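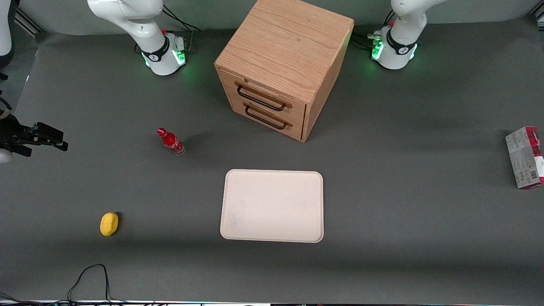 Is the Rollum bench kit worth buying if you already own the arms, a reader asked under my last post, and can one person put it together in a garage? The same comment went on to say that two arms on one table sounded like twice the trouble for the same result, and that a single arm on a sheet of plywood had been doing fine for years.

The answer to the first two parts is yes, with some conditions. The third part I'll get to.

What you get

The kit is sold as the Rollum Twin Bench and costs $287 without the arms. It comes in two boxes. The big one has the dark gray top, the legs and the crossbars. The small one has two steel mounting plates, a bag of bolts, a set of cable clips, a power strip and a printed drilling template. The arms, their grippers and the computer are up to you. I built mine at Grumden, the shared workshop where I rent a bay, and it stayed there.

The arms I put on it are a matched white pair with round bases. Each one has a ring of lights at the foot that glows green when it is ready, and a small red button on top of the base. I bought them before the bench, so I won't be reviewing them in any detail.

Assembly

The legs and crossbars went together in 40 minutes. The holes lined up and the bolts were the right length. The instructions are drawings only, and the drawing for the rear crossbar is printed upside down compared with the others. I put it on wrong, took it off and put it on again.

The mounting plates took the rest of the evening. Rollum's template gives you a choice of 3 spacings for the two arms. The manual recommends the middle one and says nothing about the others. I used the wide one, with 60 centimeters between base centers. I wanted room for furniture-type objects between the arms, such as a small drawer cabinet, and the middle spacing would have had the elbows knocking into it. If you only plan to do pick and place out in front, go with the middle one.

Drill from the top down and clamp a scrap board underneath. I skipped the board on the first hole and it tore out on the underside.

One person can do all of this up to the point of lifting an arm onto its plate. For that step get help. You need one pair of hands to hold the base square and another to start the bolts.

The top

This is the best part of the kit. It is flat and dull, and it doesn't throw glare back into an overhead camera. Small items show up clearly on it. My usual test items are a lemon, a Coca-Cola bottle, an off-white tray with a low rim and a wooden cabinet with two drawers. The tray was always hard to pick out on my old white table and is easy on this one.

The surface marks if you drag metal across it. I have one long scratch from a clamp. It also collects dust and shows it.

Cables

Rollum could do a lot better. The clips are meant to stick along the back edge and carry the cables away behind the bases. They hold thin cable well enough. The arm cables are thicker and stiffer, and mine popped out of the clips within a week, so they now loop behind the bases the way they like. The back of the table is out of reach of both arms in the programs I run, so I have left it alone.

There is nothing at all for the front edge. I keep a few small boards and some wiring along there, and a thin cable tends to work its way up onto the tabletop. A slotted channel across the front would fix it. I have one cut from an old desk and plan to screw it on in June.

Grippers

I tried the Plinasov two-finger gripper and the Granström one in this setup. The Plinasov has the wider opening and took hold of the bottle across the middle on most attempts. It was clumsy on the drawer handles. The Granström was better on handles and flat edges and worse on anything round. The lemon rolled away from it often enough that I stopped using the lemon with it. Neither gripper is part of the kit, and both bolted on without an adapter on my arms. Check yours before ordering.

Bar handles are a good choice for drawer practice, by the way. I started with round knobs and had a miserable time.

Stiffness

With both arms moving at half speed the top stays still. At full speed, with both reaching the same way, I can see a slight sway in the legs. Putting weight on the lower crossbars helped. I used two sandbags. Rollum's manual says the bench may be bolted to the floor, but the feet have no holes for that, so you would have to make your own brackets.

One arm or two

Back to the comment. Two arms do take longer to set up. You have to tell the software where each base sits relative to the other, and any error there shows up the first time you try to hand something across. I measured mine with a tape, got it wrong, and did it again with a pointer held in each gripper, touching the same spot on the table.

Once it was right I could have one arm brace the cabinet while the other pulled a drawer. With one arm, the whole cabinet slid toward me every time unless I taped it down. If you never work with anything that needs holding, stay with one arm and your plywood.

Would I buy it again

Yes, for the top and the plates. I would throw out the clips and buy proper cable channel the same day. I'd also like to see the drilling template on something heavier than paper, as mine tore at the second corner and I had to finish from measurements.

The spare bolts in the bag are a size too short for the plates. I wrote to Rollum on a Monday and had the right ones by the end of that week.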